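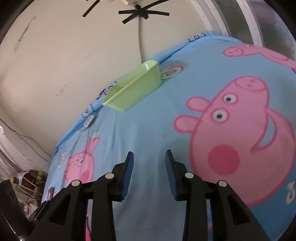
# About us

Hi, I'm Aldo Valentini, and I started Skallano with my friend Thomas Orlandini in the back half of an old print shop in Bresalthorpe. We write the software that sits between a camera and a robot's hand. Somebody else makes the motors, somebody else makes the arm, and we make the part that looks at a plastic basin on a bedspread and decides where the fingers ought to go.

I came to this from warehouse conveyors and Thomas came from mapping software (he still thinks everything is a map, and he's right more often than I'd like). We got talking about why robot grasping demos always seem to happen on a plain gray table. Our own homes don't look like that! They have wrinkly sheets with cartoon pigs on them, and cables down the wall, and piles of stuff in the corner. So we decided to build for that.

## What we make

Our main product is called Morelli. It's a perception and grasp planning package, and it does the job in two passes. The first pass works out what is a real object and what is only printed on the cloth, which sounds silly until you've watched a planner line up a beautiful grasp on a drawing. The second pass picks a spot on the rim or the side, checks that both fingers can get there, and hands a path to the controller 80 times a second.

Then there's Somenside, our replay tool. We wrote it for ourselves and customers kept asking for it, so now it ships with everything. You load a recording, drag the slider, and see what the planner believed at each moment, right next to what the camera saw. Most of our bug reports come in as Somenside files now and I love it - I can usually find the bad moment before my coffee is ready.

## How we work

We record in ordinary rooms with a hand-held gripper, and the wide lens picks up a lot of wall along with whatever we're reaching for. Our library holds 4,000 recordings, and 300 of those are set aside as a test set that the training code never touches. Every release has to run through the whole set before Thomas will sign off. He is very stubborn about this. Recording 2,011 has held up two releases all by itself, and yes, we fixed it properly both times.

We're a small team and everybody reads the support inbox, me included. If you write in with a question about calibration you'll probably get Thomas, and you'll probably get a long answer - he can't help it.

## Working with us

We mostly work with teams that already have an arm and a gripper and want it to cope with household clutter. We can start from your recordings or help you make some. A first project usually means one task, one room and a lot of phone calls. We're taking on new projects from March, so if you've got a robot that keeps grabbing at the bedding, drop us a line!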